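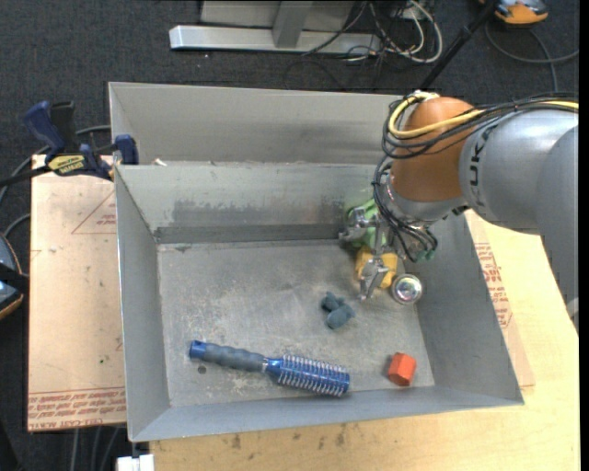 Should our club use the same objects in the bin for every practice run, or swap them between runs?

Print | E-mail

I help with the robotics club at Skerndale, where we have one arm, one bin and eleven students who each believe they are the lead programmer. We're entering the bin clearing event at Vutodbridge in November. The rules say the judges bring their own objects, "household and toy items of mixed size," and that is the full extent of what the rules say.

Half the club wants to practice on the same set until the arm can do it blindfolded. The other half wants to raid the junk drawer before each run. Both halves have now made slides. We get the room two afternoons a week until 5:30, and a good part of that goes to finding the power strip. What do people do?

-- Taha Younis

3 answers

Keep one set the same and swap the other. Pick a small group of objects and leave it alone all season, and run it at the start of every session. That tells you whether the arm is having a bad day or your code is. Then spend the rest of the session on things it hasn't met.

We did it the other way our first year. By the end we had 3,795 logged attempts, of which 2,250 were on the same handful of items, and the arm was wonderful at them. The judges brought a whisk. I still think about the whisk.

A few things that helped once we got sensible:

Swap objects between runs, never during one. Students will drop in "just one more" while the arm is moving. Have a rule about hands and a person who is mean about the rule.

Dump, don't place. Kids set things down neatly with a nice gap around each one, then wonder why the score falls apart when a judge tips out a bucket. Tip it out. If something lands against a wall or in a corner, leave it there. Corners are where the points go to die, so you want to see a lot of them in practice.

Lock away a few objects that the arm never sees until the week before. Ours live in a Meijer bag in my car. The students have offered me money for the bag.

Write down what was in the bin each time. A phone picture is fine. We have a spreadsheet column that says "stuff" 711 times, and I can report that it has not been useful.

With two afternoons I'd give the fixed set the first twenty minutes and hold firm on that, slides or no slides.

-- Obed Bawa

Comment from Taha Younis: Thanks, this is going straight to both halves. How long should the fixed set stay fixed if we start beating it every time?

Comment from Obed Bawa: If it clears for 2 weeks straight, make one thing in it harder. Don't change the whole lot or you lose the comparison with the old runs. And keep the old log, someone will name the new file the same as the old one.

Print | E-mail

I'd go all random. More objects is always better, that's just how it works. We used whatever was lying around and came in fourth.

-- binpicker_dad

Comment from Taha Younis: Fourth out of how many?

Comment from binpicker_dad: It was a small event

Print | E-mail

Agree with the first answer mostly, but check what your arm is failing on before you go shopping for variety. Our club at Binon spent a month collecting objects and it made very little difference. What we had was a gripper that closed a bit to the left of where it thought it was. Everything failed, the old things and the new things, and we called it "a generalization problem" for weeks since that sounded more impressive than "it's crooked."

Put one easy block in the middle of the bin, pick it up ten times, then do the same near each wall. If it misses the same direction every time, fix that first. Takes less than half an hour, or one full afternoon with eleven students.

Also look at shape and surface when you do swap. Five different plastic blocks are still plastic blocks. Something round that rolls, something shiny, something with a handle, something soft. Our camera couldn't make sense of anything shiny under the ceiling lights and we found that out at the event, in front of parents. A desk lamp moved to a different spot each session would have told us for free.

And clamp your bin down. Mark the table with tape as well. Ours used to creep toward the wall over an afternoon and every run after 4:15 was a little work of fiction.

-- mrs_k_lab2

Print | E-mail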